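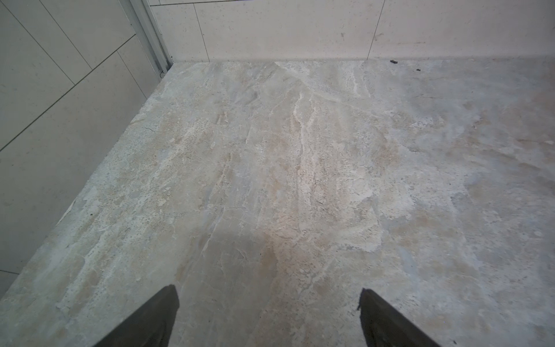

Changing a leather watch strap at home

I paid a mall kiosk 26 bucks to swap a strap once, and I'm still a little sore about it! You can do it yourself in about 14 minutes (my first one took longer, but I was also watching a movie).

First, measure between the lugs. My old Jarnier takes a 17 mm strap, an annoying size, so check before you order. Then lay the watch face down on a soft cloth and squeeze the spring bar in with the forked end of your tool.
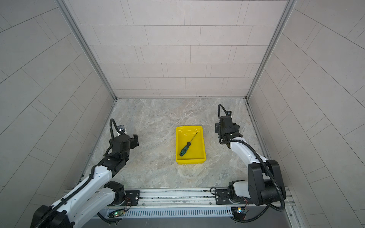 Edem Quansah wrote in to say that a strip of tape on the back of each lug saves you from scratches, and I've done it ever since.

Slide the bar into the new strap, seat one end in its hole, then compress the other end and let it click. Tug it. Tug it again!

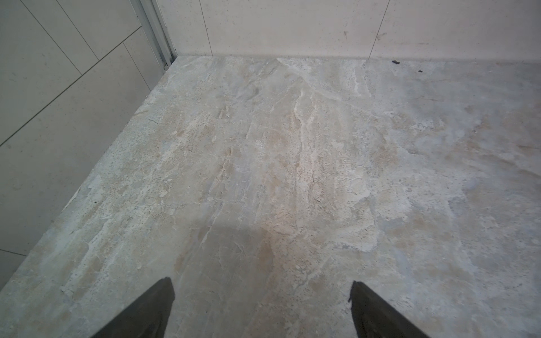

Stone-look floor tile in beige and gray

New leather is stiff, so wear it around the house for a few evenings. My brown Fairweather strap went on in April and now it goes with everything, jeans included.

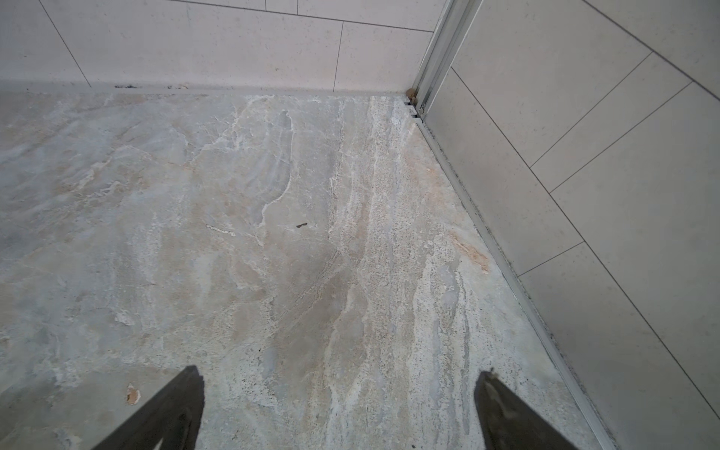
Marble-patterned tile, with a small dark mark near the middle

Keep the old spring bars in a pill bottle. They do come in handy.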